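3.2 梱包台の上に何を残すか

さて、ここからは梱包台の話です。前節では棚の並びについて書きましたが、正直に言うと私がいちばん面白がっていたのは台のほうでした。Corbridge の小口発送の記録を読んでいると、箱の大きさや中身についてはずいぶん細かく書いてあるのに、台の上に何が出ていたかはほとんど残っていないんです(私も最初の年の3月分では書き忘れています)。

そこで今回は、発送記録2,362件のうち、作業メモに台の様子が書かれていた200件超を読み直しました。分類は Jinlong Jiang さんと私の二人でやって、食い違ったところはその都度話し合っています。いちばん揉めたのは「道具」と「材料」の線引きでした。テープは使えば減るから材料だ、というのが Jiang さんの意見で、私は、手に取って置き直すものなんだから道具でしょう、と粘りました。結局、本稿では置き場所を問題にしているので、テープもはさみと同じ「道具」に入れています。ここは読む人によって意見が分かれそうです。

メモを読んでいて目についたのは、作業者が台を「奥」と「手前」に分けて呼んでいることでした。奥は待っているものの場所、手前から真ん中にかけてはいま触るものの場所、という感覚らしいのです。誰かが決めた規則ではなく、Graltotska の手順書にも書いてありません。それでも、作業者6人のメモに同じような言い回しが出てきます。ある人は「奥に寄せたら、まだ、の意味」と書いていて、私はこの書き方がすごく好きです!

図3の台も、この分け方で読むとわかりやすいと思います。奥の縁に沿って、スマートフォンの箱、赤いテープ、赤い柄のはさみがゆるく一列になっていて、細長い白い箱だけが真ん中にあります。
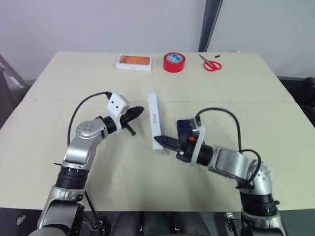

図3 梱包台の上の配置。奥に平たい箱と道具、中央に細長い白い箱。

この列で私が気になったのは、箱と道具が混ざっているところです。Lei の分類に従うなら、品物は品物、道具は道具でまとまるはずなんですが、奥に並ぶものは種類で分かれていません。メモのほうでも、奥に品物と道具を一緒に寄せたと読めるものが42件ありました。種類よりも順番、つまり「いま」か「あと」かで台を使っている、というのが今のところの私の読み方です。

ただ、細長い箱については少し慎重になっています。長い箱はそもそも台の奥に置きにくいので、真ん中に来るのは順番のせいなのか、単に形のせいなのか、配置だけでは決められません。Jiang さんは形のせいだと言っています。私はまだ納得していないので、次節では Flasunow の台で、長い箱と平たい箱を分けて同じことを見ていきます。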